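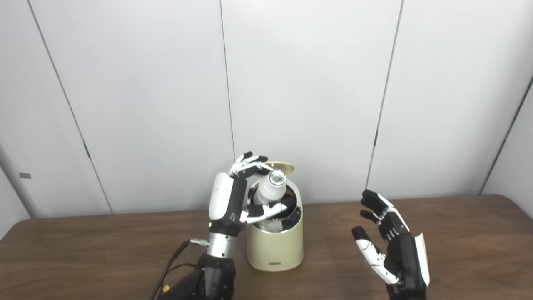 Section 3. Setting Up the Tabletop Bin Task with Your Team

Welcome to the part of the Skilholm guide that most people turn to first! Once the two-handed station is in your break room or packing area, small tidying jobs at the table can go to the robot, and the folks who used to do them will want to know what is left for them. Please read this section together before the first shift.

1. Place the bin on the table where both hands can reach it, with the label facing the robot.

2. Open the Colness panel and choose Bin Task, then pick the lid setting that matches your bin. If you are not sure which one you have, try the lid by hand a couple of times - it will save you a good deal of fiddling later.

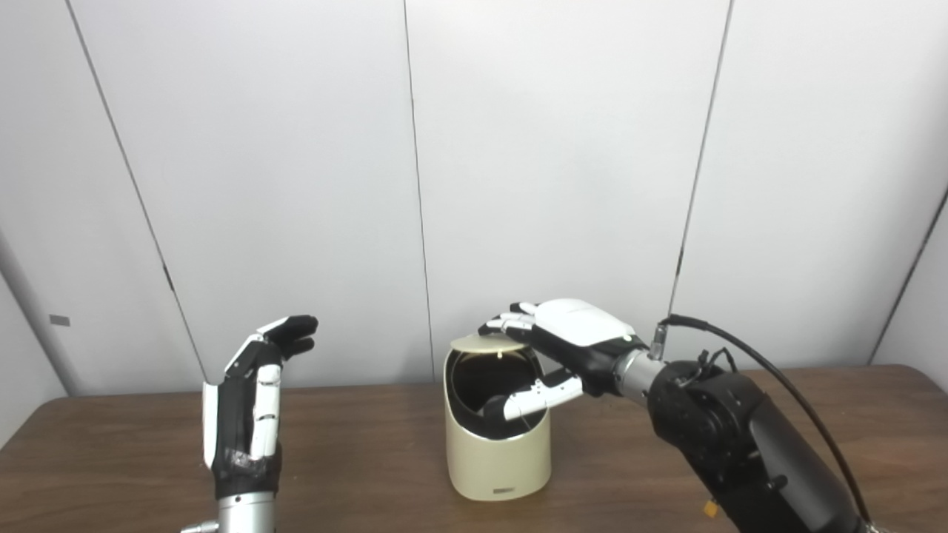 3. Run the task at slow speed for the first 200 cycles. Somebody from the shift should stay nearby during this period, and we suggest taking turns, so that everyone gets comfortable with pausing and restarting the robot.

Caution: Keep your own hands away from the table while the robot is running. Press Pause and wait for both arms to stop before you reach in, even for something small.

4. Agree on who empties the bin. The robot does not change liners or carry trash away, so this stays with your people, and it should be written into somebody's day.

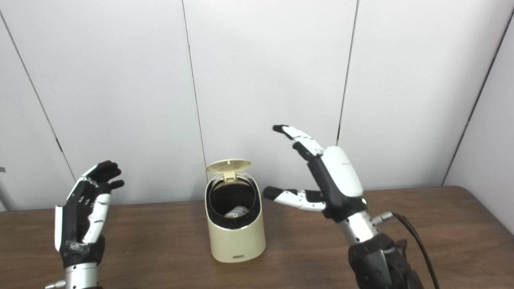
5. Go over the work schedule again after two weeks. At our Arnar site, the time saved on tidying went into stock checks, and the crew there asked for more than one person to be trained on the panel. We think that is a fine idea for any shop, large or small.

Note: If the robot pauses with an item in its hand, follow the release steps in Section 2.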